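Week 2: bins, totes and the stuff that lives in them

Okay, so last week we did shelves and I promised you bins, and here I am, very happy, because I love a good bin. (Yes, I know. My daughter says the same thing.) If you missed class, get the shelf notes from Jaruwan Somboon before you read on, as I use the same words for slopes and lips.

First, walls. A bin with straight walls holds more for the same footprint, but small parts pile up in the corners and you end up scraping for them. Sloping sides send parts back toward the floor. You pay for that in floor area, so a bin that looks huge from the top may have a pretty modest flat bit at the bottom. Measure the floor, please! Half of last May's projects measured the rim and then wondered why nothing fit.

Second, wear. Bins get scuffed, and I want you to start reading the scuffs. Look low on the walls, then at the floor, then along the crease where the two meet. Write down what you see before you decide what caused it. Scratched metal is fine for painted blocks you don't care about and awful for anything with a finish.

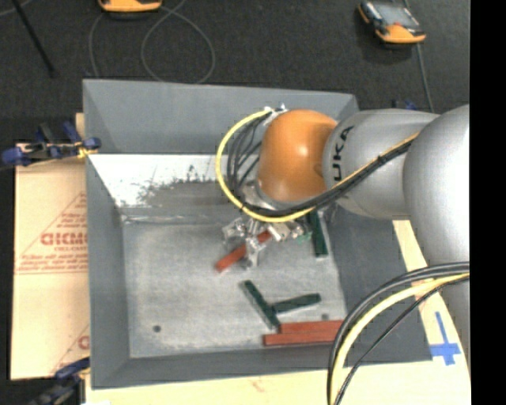 Tin-yau Lui wondered whether a liner would fix all this, and whether it was cheating to just put a rubber mat down and forget the walls. Not cheating at all, Tin-yau, but check the thickness. A mat that curls up at the edge gives you a brand-new place for flat blocks to get stuck under, and then you're back to scraping.

For next time: find a bin at home or at work, a sloped one if you can, and sketch it from the side with the floor and rim widths marked. One page, pencil is fine. Then drop 10 small things in it and sketch where they end up. Chia-hao Choi has the spare rulers. Reading is the Bramitz handout, section 13, and you can skip the part on lids.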